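Home | News | Campus | Music | People | Contact

Singer Ye-rin Byun on going back to class and running the graduate union

September
By Staff Writer

Ye-rin Byun had already sung on two albums with the band Gulisus when she enrolled for a master's degree at Plalbridge College. She did not expect to end up as president of its graduate union.

"I went back to study arts management," she said. "I had signed contracts for years without understanding half of what was in them. I wanted to fix that."

She won the union vote by 119 votes, after a campaign that lasted nine days. She had no posters printed. Most evenings she stood outside the library and talked to people on their way home.

"Some of them wanted to talk about the band, and that was fine," she said. "But most wanted to know about the late bus. I must have heard about that bus from every single person who had an evening class."

The late bus is the first thing on her list. Evening classes at Plalbridge let out at 9:30 p.m., and the last bus to the Grudham side of town leaves before that. Byun has met with the college transportation office and says the talks are going slowly.

"They have asked for numbers, so we are getting them numbers," she said. "We put a sign-up sheet in every department. I would like an answer before it gets cold."

Her second concern is the fee that graduate students pay toward campus events. She thinks too much of it goes to one large concert in the spring, which many graduate students never attend.

"I know how that sounds coming from me," she said. "I have been paid to play those shows. But a lot of our members have kids or work nights. Give them a smaller thing at lunchtime and they might come."

She said she has no plan to perform at union events herself. Her deputy asked her to sing at the welcome evening and she said no.

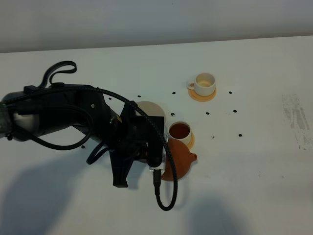 "If I sing, then it becomes my evening," she said. "It was meant for the new students. I went around and learned names."

Gulisus has not broken up. The band is recording again, at the Bang studio, and Byun drives there after class when her schedule allows. The sessions can run up to two hours past the time they were booked for, and she has had to turn in one paper late.

"My professor took points off, and she was right to," Byun said. "I don't ask for anything extra. The other students have jobs too – mine is just louder."

Her bandmates were surprised by the election, she said, though the drummer now asks her to read his paperwork.

Asked whether she would think about city politics later on, she shook her head. Her term runs through the end of the school year, and she has a thesis to write on how small venues pay their performers.

"I have twelve interviews to type up," she said. "Ask me about the bus again in a month."

Related
Plalbridge library to stay open later during exams
Gulisus back in the studio
Grudham riders ask for more evening buses
How the graduate union spends its money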